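Who Should Hold the Robot's Hand? The Case for Keeping Demonstration Work Inside the Laboratory

Opinion

By Gholamreza Mousavi

Laboratories that prepare samples for others have begun to hand part of the bench work to robot arms. The purchase of the arm receives a great deal of attention. Management reviews the price, the safety file is opened, and the supplier is asked about service intervals. Far less attention is given to the question of who will show the arm its work, and under what rules. It is the position of this writer that the second question deserves at least as much care as the first, and that the answer should be a trained member of the bench staff, working on paid and protected time.

Two methods of demonstration are now in common use. In the first, the operator takes hold of the arm and leads it through the motion, while the controller records the position of each joint. In the second, the operator stands or sits apart from the arm and drives it by remote control, using a hand controller or a smaller copy of the arm, and watches the result directly or on a screen. The Zistness working group, on which I served for two terms, compared the methods on tray loading and on the transfer of cards between stations. Its members did not agree on a single recommendation, and the disagreement was instructive.

Those who favored hand guiding pointed to speed of learning. A technician with no background in programming could produce a usable demonstration before noon on the first day. Those who favored remote control replied that a guided arm carries the strength and habits of the person holding it. A hand on the wrist joint also blocks the view of the fingers at the moment when the view matters most. Both objections were fair, and the choice between the methods should follow from the layout of the station.

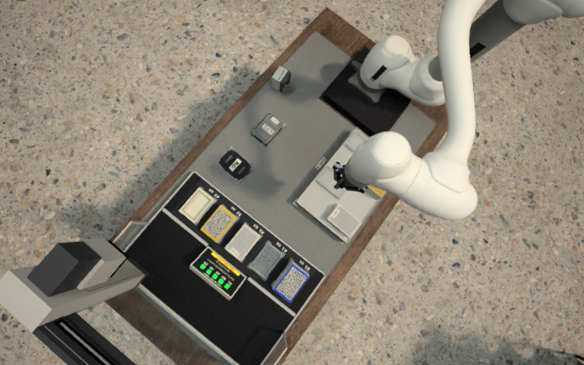

Layout is where many programs go wrong. A card that must leave one surface and enter a narrow slot on another gives the operator very little room for correction. If the slots stand side by side, a small error in approach at one of them may repeat itself at the next. Staff who have loaded such trays by hand know which approach is forgiving. They tilt the card slightly, find the near edge, and lower the far edge afterward. An engineer who has only read the procedure will usually bring the card straight down, and the recording will contain a motion that no experienced technician would use.

The Fundmont trial illustrates the point. The site collected 200 demonstrations of a single transfer, all of them driven by remote control and all of them performed by two contract operators who had never worked in the department. The recordings were clean and very much alike. When the bench staff reviewed them, they rejected 31 for handling that would have been corrected in any trainee. The larger concern was what the remaining recordings lacked. They contained no recoveries. The operators had been told to stop and start over whenever a card went in crooked, so the arm was never shown how to draw a card back and try again.

Fimmont took the other course. It assigned four technicians from the department, gave them 16 hours of instruction on the controls, and asked for 100 demonstrations in total. The technicians were permitted to make mistakes and required to correct them without stopping the recording. The work took longer than planned, and the first week produced little of value. I do not regard the comparison between the two sites as a scientific one, as the stations differed and so did the arms. I do regard it as sufficient reason for any laboratory manager to ask who will be holding the controller before signing an agreement.

There is a second matter, which concerns what the operator is allowed to see. In remote work, the view supplied to the operator becomes the whole of the working environment. A wide view shows where the arm stands in relation to the table but conceals the last small movement of the fingers. A view taken close to the gripper has the opposite fault. The fingers fill much of it, and whatever lies behind a finger link cannot be judged at all. Clear containers add to the difficulty, for their edges are faint against a pale wall, and an operator may close on them too early or too late.
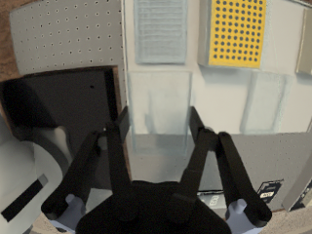 Simulated view from behind the open gripper, with two transparent containers standing near the wall.

For this reason, many programs now rehearse in simulation before any demonstration is recorded on the real station. The practice has my support, with one reservation. A simulated station is useful for settling where the views should be placed and for letting staff become familiar with the controls. It should not be used to certify that a technician is ready, as the feel of a card against the edge of a slot is a large part of the skill. The Shojaei guidance note on operator training makes the same distinction and asks that hours in simulation be logged separately. Laboratories that keep a single log should revise it.

The objection most often raised against the use of bench staff is cost. A senior technician who spends a morning guiding an arm is not processing samples, and the department must absorb the delay. The objection is a serious one. It is weakened, however, by the habit of leaving rework out of the calculation. Recordings that must be rejected, reviewed and collected a second time also consume the hours of senior staff, usually at a later stage when the schedule is tighter.

A further objection comes from the technicians themselves, some of whom ask why they should teach a machine to perform their duties. Institutions have not answered well. It is not enough to assure staff that their positions are safe when no written commitment accompanies the assurance. Where demonstrations are recorded, the agreement should state how the recordings will be used, whether they may be passed to a supplier, and what duties the demonstrator will hold once the station is in service. Demonstration time should appear in the job description and be paid at the rate for instruction, which is the rate a laboratory would pay if the learner were a new colleague.

The working group will take up its draft rules again in May. I would urge the members to adopt two provisions without further delay. The first would require that every demonstration set be reviewed by a person qualified to do the task by hand. The second would require that recoveries be recorded and kept. The choice between hand guiding and remote control may then be left to the individual site.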